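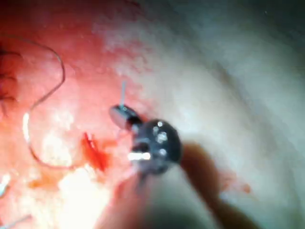
Troltside wrist kit, bench review, entry 8
Saturday, posted by Trinidad Aquino

Second session on the loaner from Moddale. Quick notes before I forget, will clean up later (probably not).

Setup took 43 min from crate to first motion. Quick start sheet says 30. Most of the difference was me hunting for the drape clips, which come in the same bag as the spare cable ties, no label. Told Visitación, she wants it in the report to Azevedo, fine.

Task today: suturing on tissue, two instruments, small wrist camera on. Same passes as last time so we can compare logs.

Camera: better than I expected for the size. Thread easy to follow where it lies over red tissue, even when the rest is soft. Instrument close to the lens goes to mush, shaft especially. Glare is the real problem. Light reflects off the tissue lower left and washes out a big area to plain white. Tried turning the light down two steps, lost the dark corners completly. Put it back. Need a setting in between and the Clillorness software only has fixed steps. Asked their support for a slider, no reply yet.

Motion: wrist joints smooth, no chatter that I could feel. Slight lag on roll when both arms move together. Visitación says she doesn't notice it. I do. Want to see it in the logs before we argue more.

Grip force: default too high for fine thread, in my opinion. Went down to the second lowest preset and stayed there. The presets have names instead of numbers, "soft", "light", "fine". Which one is lowest?? Had to look it up twice. Ask for numbers.

Thread handling is where I'd give the kit most credit. Pulled up and away from the needle driver it stays nice and straight, and I could keep the tension where I wanted it without staring at the readout.

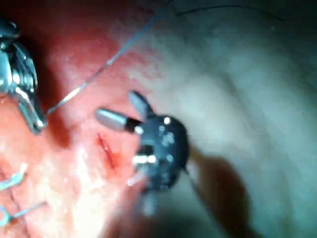 Same goes for small corrections near the incision, a nudge on the hand controller gives a nudge at the tip, no overshoot worth writing down. Bigger moves I'd like faster. There's a scaling pedal but it's stiff and my foot was sore by lunch.

Price: Moddale quoted the service plan at 900 a month, covers tips and one visit. Jaws are rated for up to 30 uses, then the system locks them out. Work out what that costs us per session before anybody signs anything. Visitación has the spreadsheet.

To do
- pull logs, check roll lag
- swap the pedal spring, or ask if theres a softer one
- email Clillorness again re light steps
- re-run with the grasper on the other arm
- wipe down and re-bag the clips SEPARATELY

Loaner goes back end of September. If the lag is real I'd hold off. If it's just me, then I'd say yes to the kit and haggle on the plan.

We use cookies to remember your notebook login. Accept / Settings

Shared bench notebook. Questions to Trinidad Aquino or Visitación Sepúlveda. Back to top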